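Clear Bins for Fruit and Vegetables: Questions We Keep Getting
Mendis Pantry Notes, updated 2020-08-09

Do clear bins keep produce fresh longer?
I doubt it. Plastic is plastic. What they do is let you see the carrot before it goes soft.

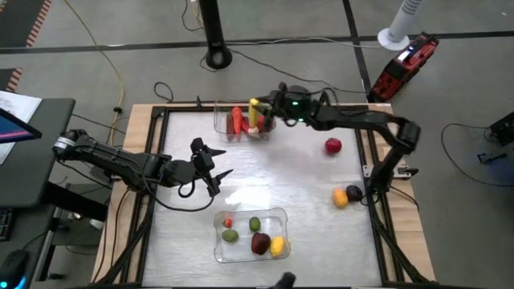
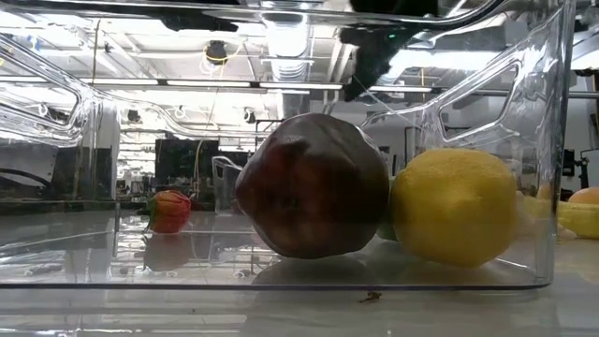
Clear plastic containers and mixed produce on a pale, glossy tabletop.

Can apples and lemons share a bin?
For a day or two, sure. Past that I'd split them up. Apples give off ethylene, and a wrinkled one is already telling you to eat it or cook it.

Are handle cutouts worth paying for?
On a big bin, yes. On a small one they're a sales pitch. I paid 22 dollars for a set from Zikton and have used the handles maybe twice.

Should strawberries go in with everything else?
No. They bruise if you look at them wrong. Give them their own shallow box in the fridge, unwashed.

What about bananas?
Leave them out on the counter. Every "banana keeper" I've tried was a waste of a shelf.

Do I need dividers?
Ramum sells them in packs of 6. Try a folded dish towel first.

Comments (3)

plumjar58: Mine fogged up by September. Anyone else?

Tess_in_185: Towel trick works ok but the carrots still roll.

nocrisper: So basically buy less fruit. Got it.

Contact | © 2020 Mendis Pantry Notes | Back to top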